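Carotano data collection, working meeting
Minutes
August 11, 2020
Stindelthorpe, upstairs meeting room, and by phone

Present: Verena Zürcher (chair), Heidrun Berchtold, Anselmo Montoya, Kvido Ševčík
By phone: Nazanin Jafarzadeh
Minutes: Ševčík

Previous minutes

Accepted with one correction. Under "Storage," the text said that rejected episodes are deleted after review. They are moved to the reject folder with their label files and kept. Berchtold asked that the correction be made in the stored copy as well as noted here. Done during the meeting.

State of the simulated set

Montoya reported 1029 accepted episodes in the simulated set as of this morning's export. The count covers teleoperated episodes only. Scripted episodes are held in a separate folder and are not to be mixed in until the question of labels is settled (see below).

Jafarzadeh asked whether the count includes the episodes recorded in March under the old gripper model. It does not. The old model had a wider finger tip and the contact points do not line up with the current one. Zürcher asked that the March episodes stay readable but be left out of the default index. Agreed.

The spread across start poses is uneven. Operators tend to reset the arm to the same place above the bin, and the randomizer only moves the object. Montoya showed the distribution of wrist angles at the first time step. Most of it sits in a narrow band. Berchtold said a policy trained on the set will look good from that band and nowhere else. Ševčík will add a random offset to the arm's start pose in the Biseo launch file. The size of the offset was discussed at length and left to Ševčík and Montoya, on condition that the arm never starts in contact with the bin.

Operator sessions

Sessions at the teleoperation desk are now limited to two hours with a break in the middle. Berchtold compared early and late episodes from the longer sessions and found that operators close the gripper sooner as the session goes on and correct more afterward. The corrections are recorded as part of the grasp and are learned as such. Zürcher asked whether the late episodes should be removed. Berchtold would prefer to keep them and write the time since session start into the episode header, so they can be weighted later. Agreed. The header field has to be filled in by the recorder. Operators should not enter it by hand.

Jafarzadeh reported that the remote operators from Nautiyal have a delay between hand controller and arm that varies during the day. Their episodes contain more stopping and waiting. She proposed trimming idle segments automatically. Montoya objected to trimming before storage: once the idle time is gone, a slow operator and a slow line look the same. The compromise is to store the full episode and trim at load time. Jafarzadeh will write the loader option. Default is off.

Nautiyal also asked for a clearer rule on when to abandon an episode. Present wording is "if the grasp cannot be recovered," and each operator reads it differently. New wording, adopted:

Abandon the episode if the object has left the bin, if the object has tipped over and the task calls for it upright, or if the simulator reports interpenetration. In every other case continue to the end of the task, including after a failed grasp.

Berchtold wants the failed grasps. A set in which every approach ends well has nothing to say about recovery, and the evaluation in the spring stalled on exactly those cases. Zürcher agreed but asked that a failed grasp be tagged at the time step of failure and not only in the episode summary.

Labels

Episodes are currently cut into 4 segments: approach, close, lift, place. Ševčík described the disagreement between the two labelers over the boundary between approach and close. One labeler sets the boundary at the first closing command. The other sets it at the time step where both fingers are level with the object and lateral motion has ended. On fast episodes the two rules agree. On slow ones they differ by enough to change the length of the approach segment noticeably.

Montoya favored the closing command because it can be read from the log without looking at anything. Berchtold pointed out that some operators tap the close button early to take up travel in the fingers and then go on moving the wrist. Under the command rule these episodes have almost no approach segment at all.

Jafarzadeh suggested a geometric rule computed from simulator state: object between the fingers, wrist velocity below a threshold. This works for the simulated set. It does not carry over to recordings on the real arm, where object pose is estimated and drops out when the gripper covers the object. Zürcher does not want one rule for simulation and another for hardware, given that the sets will be trained together.

Decision: labelers will set the boundary from the wrist view, using the finger position rule. The closing command is stored as a separate event and not used for segmentation. The written guide will be changed accordingly and will carry drawings. Existing labels made under the command rule are flagged, not redone, until Ševčík has measured how many fall outside tolerance.

Scripted episodes do not have this problem, but their approach is a straight line at constant speed. Montoya asked that they be kept out of the main set for now and used only to check the loader. Agreed.

Wrist camera

Berchtold raised the matter of object visibility. With tall objects the wrist view holds the middle of the object and loses the base. The base is often what decides whether the object can be lifted clear. The options discussed were moving the camera back along the wrist, a wider lens setting in Biseo, or leaving the wrist view alone and relying on the overhead camera for the base.

Moving the camera back changes every episode recorded from then on and would split the set. Jafarzadeh noted that the mount on the real arm has no room for it either. The wider lens can be re-rendered for old simulated episodes from stored state, though this takes machine time, and the real recordings would stay as they are. Zürcher decided against both for this round. The wrist view remains unchanged. Overhead view becomes mandatory for every tall object, and the recorder must refuse to start if the overhead stream is missing.

Montoya asked what counts as tall. Agreed as a working definition: any object whose upper end reaches the rim of the bin when standing. The object list will carry a flag for it.

Surface appearance

Short item. The plain gray material on the test objects is to be kept for contact work but should not dominate the training set. Ševčík has a list of 9 replacement textures ready. Berchtold asked that texture changes be logged per episode, with the seed, so that an episode can be rendered again exactly. The seed is already logged. The texture name is not. Ševčík will add it.

The bin texture was also mentioned. It is the same in every simulated episode, and the bin at Stindelthorpe is a different color. No action until the object textures are in.

Disk and export

The nightly export failed twice since the last meeting, both times on the label file check. The check treats an empty failure tag as a missing field. Montoya has a fix in review. Until then a failed export should be restarted by hand with the check turned off, and the person who does it writes a line in the log.

Jafarzadeh asked for a frozen copy of the set for the baseline training run. Zürcher asked her to wait until the start pose offset is in and a first batch has been recorded with it. Jafarzadeh would rather freeze now and freeze again later, as the baseline is needed for comparison in any case. Agreed, provided the frozen copy is named so that it cannot be mistaken for the release.

Actions

Ševčík: start pose offset in the launch file, with Montoya. Texture name in the episode record. Tolerance measurement on flagged labels. Guide text for the new boundary rule.
Montoya: export check. Tall flag in the object list. Recorder refusal when the overhead stream is missing.
Berchtold: session time field, to be specified with whoever has the recorder open at the time. Drawings for the guide.
Jafarzadeh: idle trimming in the loader. Frozen copy. New abandon rule to Nautiyal in writing.
Zürcher: machine time for re-rendering, to be asked for but not yet used.

Next meeting to be set by Zürcher once the first offset batch is in.

Attachment to "Labels": boundary between approach and close, wrist view

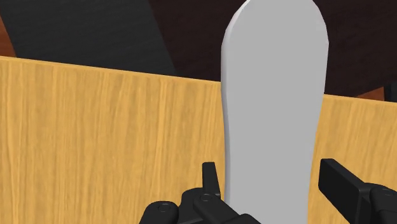 The finger position rule is applied per time step, from the wrist view, without reference to the log. Labelers look first for the object between the fingers and then for the end of lateral motion. A single time step can settle the first condition but never the second, so the neighboring steps must be opened before the boundary is set. The upright gray object stands between the two black fingers, with the left finger tip close to its side and the right finger lower and farther away. Unequal spacing of this kind does not rule out a boundary; the rule asks for position between the fingers and makes no demand that the object be centered. The base lies below the view, and labelers should leave the support field blank and take it from the overhead stream. The straight top edge of the wood-grain panel may be used as a reference line when stepping through, as its slope in the view changes with wrist rotation and makes small corrections easier to notice. Where two labelers still differ after checking the neighboring steps, the earlier time step is entered and the episode is marked for Berchtold.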